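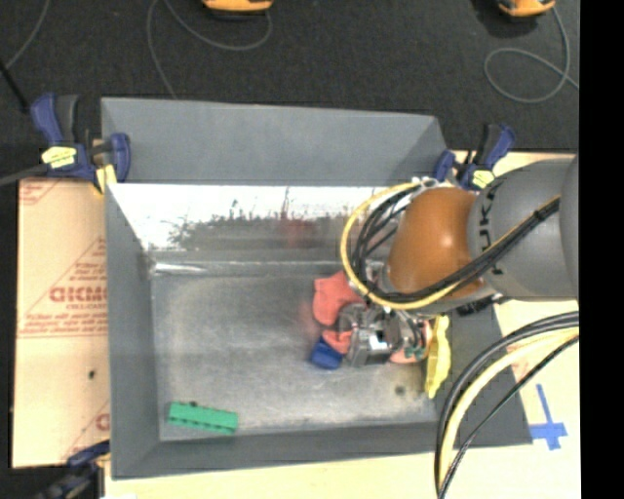 How long does the tour of the Wokora maple syrup plant take?
Plan on two and a half hours if you do the sugar bush walk as well as the plant. The plant alone is a little over an hour.

I went in June, which is the wrong time of year to see sap running but a good time to see everything else. The season is over by then, the tanks have been cleaned, and the people who work there have time to talk. If you want steam and boiling sap you have to go in March or early April, and those tours fill up fast. In June I called the day before and got a place in the 10 a.m. group.

Wokora is at the end of a gravel road. My phone took me to the wrong entrance, the one the trucks use, and I had to back out. Take the second turn, after the blue mailbox, and follow it uphill until you see the parking area. There is room for maybe two rows of cars. The visitor entrance is on the far side of the building from where you park, so you walk past the loading doors first and wonder if you are in the right place. You are.

Our guide was Marlene Cormier, who has worked there for 16 years and started in the bottling room. There were seven of us in the group, including a couple from Belgium and a man who taps his own trees and had a lot of questions about tubing. Marlene checked our names, handed out hairnets, and asked that anyone with open-toed shoes stay on the marked path. One person had sandals and it was not a problem.

The bush

We started outside. The walk goes in a loop behind the plant on a path of wood chips, with a few steep bits. It had rained overnight and the low part was muddy. The trees are nearly all sugar maple with some red maple on the wet side of the hill. Marlene said they tap both but stop collecting from the reds earlier, when the buds start to swell and the sap picks up an off flavor.

The tubing stays up all year. I had always pictured buckets, and there are a few old ones hung near the start of the path for people to take pictures with, but the real collection is done with plastic lines running from tree to tree and then into bigger lines that go downhill. A vacuum pump pulls on the whole thing. In the off season somebody has to walk every line looking for squirrel damage. That job belongs to Réjean Fehr, and we met him partway around the loop with a roll of tubing over his shoulder and a tool that looked like a pair of pliers with too many handles. He showed us a chewed section. The teeth marks were very clear. He said the squirrels like some brands of tubing more than others, but he would not say which.

The man who taps his own trees asked how close together you can put tap holes from one year to the next. Réjean walked over to a trunk and showed us old holes that had closed over. You have to move well away from last year's hole, both sideways and up or down, since the wood around it no longer carries sap. A tree has to be wide enough before it gets a tap at all, and a very big one might get two. They used to put three in the largest trees and stopped doing that years ago.

The plant

Back inside you go through a small room with a boot brush and a sink, then into the sap room. Four stainless tanks stand along the back wall. Sap comes in here from the bush, and it also comes in by truck from smaller producers nearby. In season a tank does not stay full for long, as sap spoils in warm weather and has to be processed the same day if possible.

Next is reverse osmosis. This was the part I understood least going in. Sap is mostly water, and instead of boiling all of that water off they first push the sap through membranes that hold the sugar back and let a good deal of the water through. What is left goes to the evaporator already concentrated. Marlene said it cut their fuel use by more than half when they put it in. The water that comes out is saved and used for washing equipment. The couple from Belgium asked whether this changes the taste, and she said people argue about it. Her own view is that flavor comes from the time in the pan, and that if you concentrate the sap too far beforehand you end up with a pale syrup that does not taste like much. They stop short of the machine's limit for that reason.

The evaporator takes up most of the next room. It was cold and empty and you could look right down into the pans, which are divided by baffles so the sap has to travel back and forth as it thickens. The hood had been raised on chains. This one was made by a company called Ultus and was installed the year after a fire in the old sugarhouse. There are photographs of the old building in the hallway, before and after. Nobody was hurt.

Syrup is drawn off when it reaches the right density, and they check with a hydrometer even though the machine has its own sensor. Ghislain Desjardins, who runs the boiling in season, came in to explain this and let each of us try floating the hydrometer in a cup. Mine read low because I had not filled the cup high enough. He was patient about it. He also told us about niter, the gritty mineral that forms as sap boils. It has to be filtered out while the syrup is still hot. He passed around a jar of it, and it looked like wet tan sand.

The bottling room was the only part that was working when we came through. They fill from barrels all summer. We watched through a window, and the noise was enough that Marlene had to wait until we were back in the hallway to talk. They were running glass jugs that morning. Some of what they bottle goes out under their own label and some under the Leclerc name, which is sold in a few grocery stores in the area. I asked if it was the same syrup and was told that each buyer picks a grade and gets that grade.

Tasting

The tour finishes in a room with long tables and a view of the parking lot. You get small cups of golden, amber, dark, and very dark, in that order, with water and plain crackers. Ginette Girard ran this part. She asked us to taste all of them before saying anything, and then to say which one we would put on pancakes and which one we would bake with. Most of the group went for amber on pancakes. I liked the dark better for everything. The very dark was too strong for me by itself, though Ginette uses it in baked beans and gave us the proportions, which I did not write down in time.

She also had a cup of syrup that had been made from late sap, to show us the off flavor we had heard about on the hill. It tasted a little like raw cabbage at the end. I am glad I tried it once.

After that she poured hot syrup over a tray of shaved ice, as there was no snow, and we rolled it up on sticks. It was good, but stickier than the version I remember from winter.

The store

The store is one room, with syrup in every size plus maple butter, sugar, candy, and a mustard made by a neighbor under the name Jirero. Prices were lower than in town for the big jugs and the same for the small ones. I bought a half gallon of dark and two jars of the mustard. They take cards. There is a shelf of dented tins marked down, and Femke Verbruggen, at the register, told me those go quickly and are put out in the morning. She also keeps a notebook where you can leave your number for the March tours, and I did.

Practical notes

The tour costs 15 dollars for adults, with the tasting included. Children under 5 are free. I would not bring a stroller if you plan to do the walk, but the plant itself is flat all the way through and has wide doors.

Restrooms are off the hallway with the fire photographs. There is no restaurant, and the nearest place for lunch is a diner at the main road, which closes at 2 p.m. We got there at 1:15 and were served without a wait.

Bring bug spray for the bush. I did not, and the mosquitoes at the low end of the loop were bad. Long pants would have helped too.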